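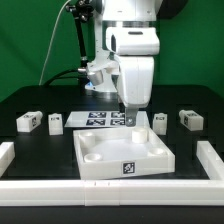
Home | Products | Spares | Service Notices | Support

Sirkov G5 Gripper Finger, Replacement Kit
Part no. 3033

The kit replaces the gripper finger on Dalix tabletop arms running the Rutherford peg tray cell. It comes with one finger, two screws and a thread-lock sachet.

Service notice: finger working loose

We have had reports of the finger screw backing out during repeated block placement. The finger then sits low and can strike the rim of a peg holder. In one case at our Gidden shop the arm went into a protective stop after 338 cycles and restarted with the finger bent.

If your kit was shipped before May, do the following:

- Stop the arm and lock out power. Wait 30 seconds.
- Check the finger for side play by hand. Any movement means the screw must be replaced.
- Fit the new screw with thread-lock.
- Run 5 slow placements before going back to normal speed.
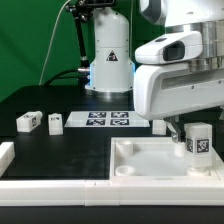

Gripper finger beside a tagged block on the peg tray.

Do not reach into the tray while the arm is powered, even after a protective stop. Bent fingers cannot be straightened and should be scrapped.

Replacement screws are free for affected kits. Have your order number ready when you contact us.

Last updated: 14 May 2024

Contact Sirkov Spares | Copyright Sirkov | Back to top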